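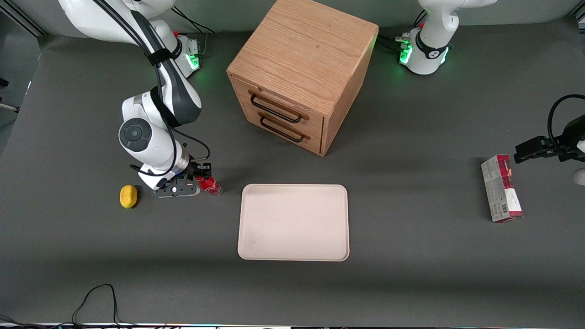

Gutari has published a new set of bench rules for its two-arm robot cells, covering cable routing, parked arms and the state of the table before a run begins. The rules take effect on 25th August and apply to every cell at the company's Statumthorpe site. Loose cable gets the most space in the nine-page document. A cable that runs along an arm must be strapped to the upper link, with enough slack left at the wrist for the joint to turn freely. Cables lying on the work surface, like the one looping across the lower left corner of the table, must be kept outside the reach of both grippers or moved off the bench before the next run.

The section on idle arms is shorter. When one arm is holding an object, a small bottle for instance, the other must wait at the side of the table and may not cross the center line until the first has let go. Operators must also check the status light on each base before starting, and write the result in the cell log.

Anju Khurana, who led the drafting, said the rules came out of a review of 900 logged runs that ended in April. Of those, 27 were stopped by hand, most often over a cable that had worked its way into the path of an arm.

"People were already doing most of this," Khurana said. "But each shift did it a bit differently – and the new starters picked up whichever version they saw first."

Drawers and doors on test furniture must be fully closed at the start of a run unless the task sheet says otherwise. Trays are to be wiped down at the end of each shift.

Brullow, which shares part of the site, will follow the same rules under a separate agreement. Babita Shukla, its safety lead, said operators there would be trained on the cable section first, with the log forms to follow.

The full text is available to contractors from the Gutari site office. Comments on the first version can be sent to the same address.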